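Sorting the Small Parts: A Conversation with Nuria Aranda

The question of when machines will take over routine chores at home and on the shop floor is put to Nuria Aranda several times a month. As head of applied handling at Stunach, she is responsible for deciding which tasks the group attempts and which it sets aside. She met with us on a Monday in July to discuss the state of the work.

Ms. Aranda began with the matter of hardware bins. "People ask me about folding shirts," she said. "I would prefer that they ask about bolts. A workshop loses more hours to fasteners in the wrong compartment than to almost any other small disorder, and the same is true of the kitchen drawer at home."

Her group's present program, known internally as Calvo, concerns the sorting and retrieval of small metal parts from divided boxes. In the most recent round, the system made 2,184 attempts to pick up a single part and place it in an assigned compartment. Of these, 187 were recorded as failures. Ms. Aranda considers the figure respectable but not sufficient. "A warehouse clerk with that record would be spoken to," she said.

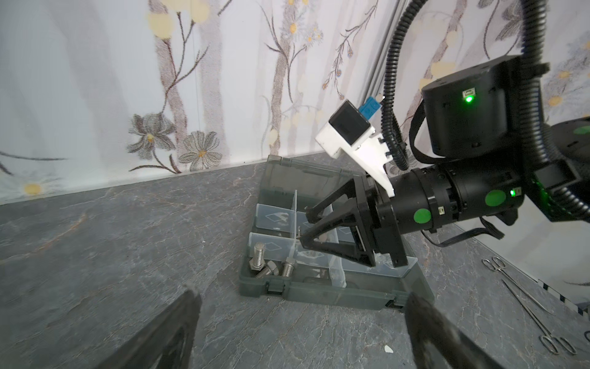
The failures are not evenly distributed. According to Ms. Aranda, most of them occur close to a divider, where the fingers have little space to open. A bolt standing on end is generally easier to grasp than one lying flat, although it is also easier to knock over. Clear plastic presents a separate difficulty, as the cameras do not always find the edge of a wall that a person would see at once.

Yaqin Xiong, who oversees evaluation, joined the discussion at this point. She was asked whether two arms perform better than one. "For holding a lid or steadying a box, yes," she replied. "For picking up one bolt, the second arm is mostly something to avoid bumping into. We spent the spring on that problem and have not finished with it."

On the subject of household chores, both were cautious. An earlier program, Pavel, addressed the clearing of dinner tables and was suspended after 123 sessions. Ms. Xiong explained that the results were acceptable when the dishes were known in advance and poor when they were not. "Every home has different cups," she said.

Ms. Aranda expects that limited shop-floor use will come first, under supervision and with a fixed set of parts. She declined to name a year. Asked what she would hand over to a machine today, she mentioned returning washers to their bins at the end of a shift, provided that someone checked the bins in the morning.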